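10 February 2020

Drawer cabinet, bench bay 2. Carried on from the November list.

Still to do: top drawer runs stiff near the end of its travel, and the bowl and the can need a home that isn't the cabinet top. Jarmo Mäkelä wants the top kept clear so the Vadari sheets can be laid out on it. I said fine, but the drawers have to be usable first.

Started with the top drawer. Moved whatever was left in the front part over to the Rulten shelf, so there is room to look at the runners.

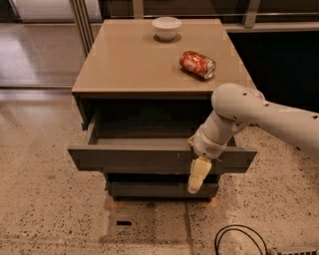
Runners are the Hidau type, the same ones we fitted on the bench by the window. Part no. 3326 in the stores book. Two screws on the left runner had backed out a little and I took them up by hand. Didn't use the driver, the board strips easily. A bit of dry wax along both sides. Do not oil these — oil collected grit last time and I spent a morning with a rag and a toothbrush.

Latifa Cherkaoui asked whether the front panel should be cut down, it being wider than the cabinet body. I'd leave it. It gives you something to grab at either end and a new panel would have to be painted slate to match the other two. If anyone feels strongly, write it here.

Scuffs on the top drawer front, right of center. Tried a damp cloth on one, no change. Paint, then. There should be half a tin left in the Sarıgül box under the sink. Low priority.

Where things go, as agreed with Latifa:

- top drawer: small stuff in daily use, cloths, tape
- middle: cups and bowls, the white one included
- bottom: spare hardware, nothing heavy
- cans: recycling, crumpled or not

Load limit from the stores book is 50 N per drawer, so the box of 1000 washers stays on the floor shelf. Someone had it in the bottom drawer before and I think that is what bent the old runner.
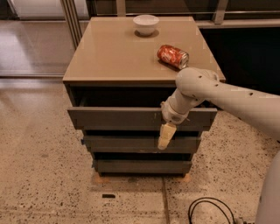

*Three-drawer cabinet, bowl and red can still on top.*

Next: same wax treatment on the middle drawer, then the bottom one. Check the left runner screws on the top drawer again after a week of use. If they have moved, go up one screw size and add a drop of glue.

Jarmo — the Vadari sheets are in the flat folder behind the door. I haven't put them out yet.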